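Plamberg 台式机械臂套件试用评审会 会议纪要

时间：2021年8月
地点：Mellstead 楼二层小会议室
主持：Kirsty Partington
出席：Ermanno Zanetti、Adebayo Oyelaran、Somtochukwu Edet
请假：Babatunde Aliyu（书面意见已提前提交）
记录：Somtochukwu Edet

一、上次纪要

三月会议纪要无修改，通过。遗留事项中，与 Ó Conaill 公司续签试用协议一项已办完，试用期延长八周，费用不变。

二、试用情况汇报

Zanetti 汇报。套件由 Ó Conaill 代理供货，含机械臂、控制箱、腕部相机和配套软件一年授权。试用内容为实验台上的玻璃器皿取放，主要是玻璃棒、烧杯和试管架，台面铺黑布，用夹子固定在桌沿。

延长期内共完成157次取放，其中37次需要人工介入。介入原因以玻璃棒定位偏差居多，其次是软件提示超时后需重新确认。Zanetti 认为透明物体本来就难识别，供应商在报价前的说明里对这一点写得过于乐观。
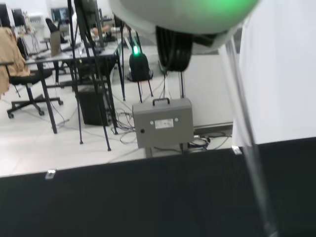 Oyelaran 问，介入次数是否集中在某一时段。Zanetti 答，前两周较多，供应商更新软件后有所减少，但更新前后的任务不完全一样，不宜直接比较。会议同意在最终报告中分开列出，不算总的成功率。

Partington 问安装和移机所需时间。Edet 答，首次安装用了一整天，之后移过一次位置，重新标定用了半天，两个人参与。说明书中标定一章的中文译文有几处与英文版不符，已整理成清单。

三、布线与安全

Oyelaran 提出，正式采购的话应由供应商提供线槽或桥架，线缆不能长期放在地面上走。随机附带的线长度固定，不能按房间情况裁短。

Aliyu 的书面意见：急停按钮的位置应让操作人员坐着也能够到；试剂类任务开始前须另做一次风险评估，目前的评估只包括清水。会议采纳这两条意见。

四、下一阶段测试内容

Zanetti 建议下一阶段固定一套任务，不再随时增减，方便与 Cleton 公司的同类产品对照。初步方案是把玻璃棒从试管架上取出，放入盛有少量清水的烧杯，再放回原孔。试管架孔径大小不一，先用后排的大孔，小孔留到后面再试。

Edet 认为每天开始前应统一烧杯和试管架的摆放位置，并在黑布上做标记。Partington 同意做标记，但要求另留一部分测试不按标记摆放，否则看不出套件对位置变化的适应能力。两种情况分别记录。
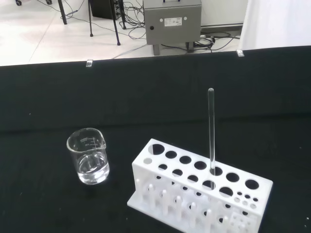

五、报价与服务条款

Partington 通报，Ó Conaill 的正式报价已收到，保修两年，上门服务承诺在七个工作日内到场。Oyelaran 认为七个工作日太长，Cleton 的口头答复是三个工作日，但尚无书面文件。

软件授权第二年起按年收费，报价单没有写明不续费时已有程序能否继续运行。会议认为这一条不明确之前不能签约。

六、决定与分工

1. 本次会议不作采购决定，待对照测试结束后再议。
2. Zanetti 拟定固定任务清单，发各人确认。
3. Oyelaran 向 Ó Conaill 书面询问授权到期、到场时限和线槽事宜，并向 Cleton 索取书面服务条款。
4. Edet 将说明书译文问题清单寄给供应商。
5. Aliyu 负责更新风险评估。

七、其他事项

Edet 提出备用夹爪垫片只剩一副，需补订。Partington 同意从试用经费中支出。

下次会议时间另行通知。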